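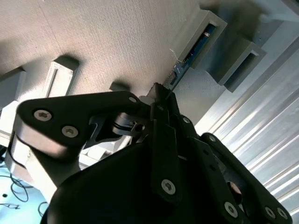 Where does this story take place?

In Bitau, a small ferry town across the water from Jilero, during a wet week in April.

The Plum Tree

My aunt left me the house in Bitau, and the blue dishes, and a drawer full of string, but what she talked about at the end was the plum tree. She wanted a piece of it taken over to Jilero and given to the woman in the yellow house by the landing. She didn't say why. She said to wrap the cut end in a wet dish towel and not to let the ferry people put it down with the luggage, and then she asked whether I'd had lunch.

I had never grafted anything in my life. I borrowed a book from the library at Farnside, and the librarian told me (kindly, I thought) that I was a bit late in the season and had better get moving. So I went out that same afternoon in my aunt's rubber boots, which were too big, and stood under the tree with her good kitchen knife, and felt like somebody about to give a haircut to a stranger.

It was an old tree, leaning hard toward the road the way it always had. When I was little I used to sit up in the fork and drop hard green plums on the mailman's bag, and my aunt would come out on the step and pretend to be angry until he was past the gate.
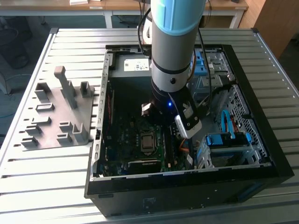

I cut three twigs in the end, each as long as my hand, and I told the tree I was sorry, and I wrapped them up just the way she'd said.

The ferry was nearly empty. A man in a knit cap offered to stow my bundle below with the suitcases, and I held on to it so tightly that he laughed and asked if it was a baby. I said it was a plum tree. He thought about that for a while, looking out at the rain, and then he went off and came back with a paper cup of water, in case it was thirsty. I've thought about that man a good many times since! I poured the water over the towel and it ran straight through into my lap, and I rode the rest of the way to Jilero soaked to the knees and perfectly happy. 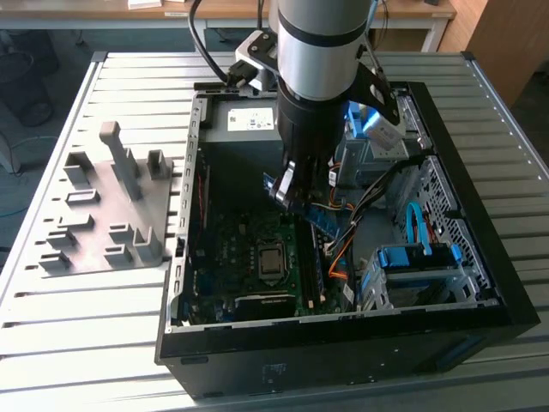 D. Boonyarit
Fiction contributor

The yellow house wasn't yellow anymore. It had been painted white, and not very recently, and I walked past it twice before I saw a little of the old color showing around the door, where the paint had worn through. The woman who answered was about my aunt's age and was holding a saucepan. I had practiced a speech on the boat, a nice one, and all of it went clean out of my head. I just held out the dish towel.

She didn't take it right away. She looked at the towel first, at the pattern along the hem, and she put the saucepan down on the floor of the hall as if that were where saucepans went.

"She said she'd send it when she was done being mad at me," she said.

"How long was she mad?"

"Well," said the woman, "it's been 33 years."

She brought me in and made me take off my wet shoes, and she gave me soup and a pair of thick gray socks, and while I ate she told me about the quarrel. It had to do with a borrowed coat, and a dance, and something one of them had said on the ferry coming home with the other standing close enough to hear. She told it from her own side and then, being fair, she told it over again from my aunt's. I liked it better the second time. There was more about the coat in it.

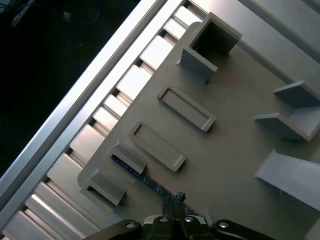 Gray plate with raised holders.

After the soup we went out back with a flashlight, because by then it was getting dark and neither of us wanted to wait for morning. She had a wild plum growing against the fence, a scrubby thing with more thorns than sense, and she knew how to do it all without any book. She made the cuts and I held the light. When she needed tape she sent me to look in the kitchen drawer, and I pulled it open, and there under the tape was a whole nest of saved string, every color, wound up into neat little balls exactly the way my aunt did hers.

I missed the last boat, of course. She made up the couch for me by the window, and long after I'd turned out the lamp I could hear her out there, talking to the fence.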